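Escáner de negativos Venent: mi opinión tras 1468 fotogramas

Llevaba años con una caja de negativos de mi tío, que hizo fotos en un puerto pesquero allá por los setenta, y en noviembre me decidí a comprar el Venent. Lo pedí en la tienda Dalsgaard y llegó con dos portanegativos, un cable cortísimo y un manual que parece traducido a oscuras.

Lo bueno: es rápido. Catorce segundos por fotograma en calidad alta, y el blanco y negro sale precioso, con unos grises que no me esperaba (¡se leen los nombres de los barcos!). Lo malo: en color se va al magenta y hay que corregir casi todo después. El programa que trae, Hedanau, se me colgó tres veces la primera tarde, y el portanegativos de 35 mm aprieta poco, así que las tiras curvadas bailan.

Sopladlas bien antes de meterlas. Yo no lo hice con las primeras 40 y me ha tocado repetirlas.

¿Lo compraría otra vez? Para blanco y negro, sí. Para diapositivas me iría a algo más serio.

Sobre la mesa de madera clara:

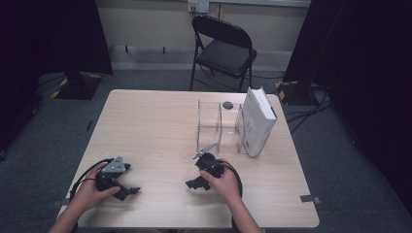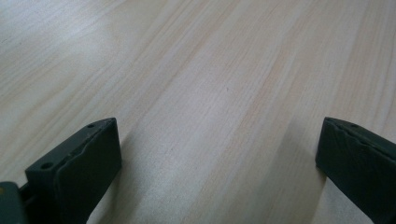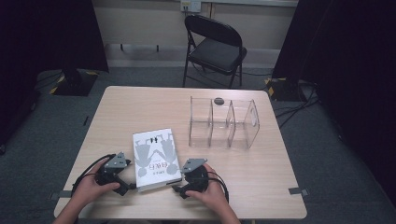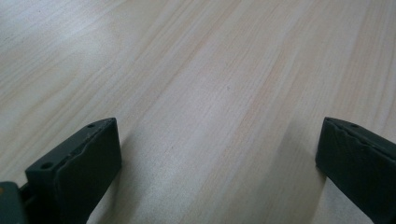
Si-eun Jeon
A mí el magenta se me quitó casi del todo desactivando el ajuste automático en Hedanau, está en el segundo menú. Lo de las tiras curvadas, ni idea, las mías también bailan.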